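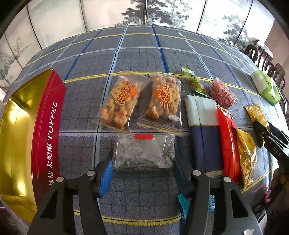
Onevwood Sample Table - minutes, May

Chair: Mathias Koller. Start 14:10.

1. Previous minutes. Accepted with one correction: the Sutter order was 25 cartons.

2. Snack assortment. Toffee tin with the red side panel stays as the lead item. The tin takes up more shelf depth than the bagged goods; Trunell to quote for a deeper tray. The twisted dough snacks (小麻花) go next to it in clear bags, label facing out.

3. Dark flaky product in clear bag. Contents to be confirmed with the supplier before any English label is printed. Open.

4. Small packets. Red, pink and gold to be grouped by color - no objection. Position of the white and navy packet deferred.

5. Budget. 839 spent to date, 53 remaining. Tondura invoice not yet received.

6. Storage. Shelf 6 to be cleared for the tins. Action: Koller.

Next meeting in the same room. Closed 14:55.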